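Last updated in July. If your question isn't covered, leave a note at the Ustow front desk or write to Rianne Willems, who looks after the shared washrooms.

# Toothbrushes, Toothpaste and Holders: Common Questions

These answers are for residents of the Ustow house. They apply to the washrooms on both floors and to the grooming shelf in the guest room.

## Your welcome kit

**What is in the kit?**

A toothbrush, a tube of toothpaste, a holder and a hand towel. The kits are packed by Cultonance and handed out at check-in. If something is missing from yours, tell the desk within 7 days and we will replace it at no charge.

**Can I choose the color of my toothbrush?**

If there is a choice in the drawer, go ahead. Colors go quickly at the start of a term. People sharing a washroom should pick different ones.

**Can I bring my own brush and paste?**

Of course. Tell the desk you don't need the kit and it goes to someone else. Electric brushes are fine, but the chargers stay in your room. The outlets by the sinks are for shavers only.

**I have sensitive teeth. Do you stock another toothpaste?**

We keep a small supply of sensitive and fluoride-free paste. Ask for it by type. The desk can't advise you on which one to use, so check with your dentist.

## Holders

**Which way up does the brush go?**

Bristles up, handle down. The head should stand clear of the rim so it can dry in the air. Don't put a travel cap on a brush that is still wet.

**Can two people share a holder?**

Yes, if it has separate compartments and the heads don't touch. Couples and siblings often do this. Otherwise, use one holder each.

**Where does the toothpaste go?**

A small tube can stand in the free compartment, cap down. A full-size tube is usually too heavy and will tip a light plastic cup when the other side is empty. Lay it flat next to the holder or keep it in your toiletry bag.

**How often should I wash the holder?**

Once a week. Water and paste collect at the bottom and turn into a gray sludge if left alone. Empty it, wash it with warm water and dish soap, get into the corners with a bottle brush, and let it dry upside down on a towel. The plastic ones from Stimgate should not go in the dishwasher. We lost 11 of them that way last year.

**Can I put my name on it?**

Please do. Use the paper labels from the desk and cover them with clear tape. Permanent marker rubs off smooth plastic faster than you would expect, and it leaves a stain where your thumb goes.

## Replacements

**When should I get a new toothbrush?**

Every three months, or earlier if the bristles are bent outward. Most dentists also suggest a new one if yours is badly worn after an illness.

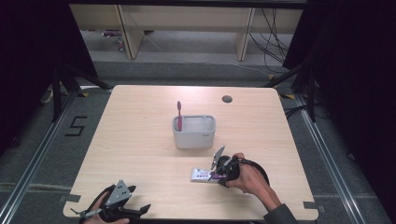 **How do I get the last of the toothpaste out of the tube?**

Flatten the tube on the edge of the counter, starting at the sealed end and pushing toward the cap. Fold the empty part over and hold it with a binder clip. Please don't cut tubes open in the washroom, as the paste ends up in the sink trap.

**What does a replacement cost?**

The first brush each term is free. After that it is 37 cents for a brush and 30 cents for a holder, added to your house account. Toothpaste is free.

**Where do old brushes and empty tubes go?**

Brushes go in the Chu box under the hall table. Empty tubes go in the regular trash with the cap on. Keep paper labels and tape out of the box.

## Lost and left behind

**I left my brush at the sink and it's gone. Where is it?**

Loose items are cleared from the sinks at 10 in the morning. Labeled holders go on the shelf outside the laundry room. Unlabeled brushes are thrown out.

**Who do I talk to about a problem with my washroom?**

Rianne Willems for the upper floor, Thijs Wuyts for the lower floor and the guest room. For a leak or a blocked sink, call the desk first, at any hour.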